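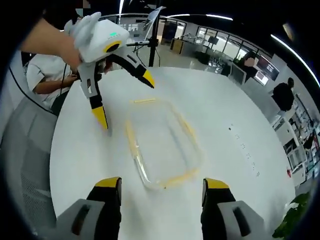 Rectangular glass food container with rounded corners and a tinted rim seal.

Glass food storage

Glass food storage is the keeping of cooked or raw food in glass vessels, usually closed with a lid, a clip or a rubber ring. It covers everything from preserving jars on a pantry shelf to the shallow oblong boxes found in fridges, and it remains one of the most satisfying corners of kitchen history, full of small clever ideas that have hardly needed changing.

Materials

Most household containers are made from one of two kinds of glass. Soda-lime glass is the ordinary sort used for jars and bottles. It is cheap and clear, and it can be toughened by heating and then cooling its surface quickly, which makes it much harder to break. Borosilicate glass contains boron and swells very little when heated, so it copes far better with sudden changes of temperature. Neither kind takes up smells or stains easily, a wonderful quality in anything that has held curry or beetroot!

Seals

A lid is only as good as its seal. Early jars were closed with cork, wax, or cloth tied down over fat. Rubber rings and screw bands spread during the nineteenth century and made home bottling far more reliable. Modern boxes mostly use a silicone ring set in a groove, pressed down by hinged clips. The ring can usually be pulled out for washing, and it should be dried fully before it goes back, as damp trapped in the groove encourages mould.

Local traditions

The town of Getlow has held a bottling fair every November for generations, with plums, pears and pickled onions judged by colour and clearness as well as taste. Isla Dunstan's history of the fair, The Getlow Shelf, lists 1,296 jars entered in its busiest year, 27 of them by a single household. In neighbouring Flerura the custom is to bottle whole small apples in spiced syrup, and the jars are given as wedding presents. They look marvellous with the light behind them.

The collector Stuart Rudd left 200 jars and boxes to the Flerura town museum, including three with their first rubber rings still in place.

Use and care

Glass containers can go from fridge to table, and many are safe in an oven or microwave without the lid, though makers' instructions vary. Food that is to be frozen needs a gap at the top, because liquids expand as they turn to ice. Chipped rims spoil the seal and can shed splinters, and a chipped container should no longer be used for food.

See also: Bottling; Pickling; Pantry; Toughened glass

Page last edited 5 September 2025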